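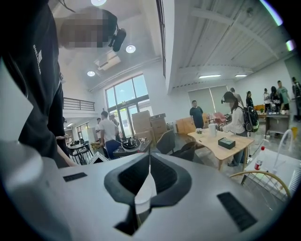

What the gripper money went on

19 August 2020

So the order is in! I promised I'd write up how we planned the kit, and I've been itching to do it ever since the Lundgren quote came back lower than I'd feared.

We had 3000 pounds to last us until December, and my first spreadsheet spent nearly all of it on hand-held grippers. Lovely idea, terrible spreadsheet. It had no line for spare rubber pads, none for head straps, nothing for storage or charging. I started again with 2 grippers from Skuvilis and built outwards — pads first, then cables, then cases.

Pads are the bit I'd tell anyone to budget for properly. I've put 340 pounds aside for pads and finger pieces, and I'd sooner have a drawer full than wait on a parcel with a room full of people ready to go.

The other thing I'd missed was furniture. You want ordinary tables with ordinary stuff on them (a jug, some flowers, a box or two) and enough space for several people to work without bumping elbows. Trillham let us have tables for 30 pounds each, which I was thrilled with.

Still undecided: the Ivelico service plan. It covers postage both ways, but only for the first year. If you've had one, do leave a comment and tell me how quickly they turned things round.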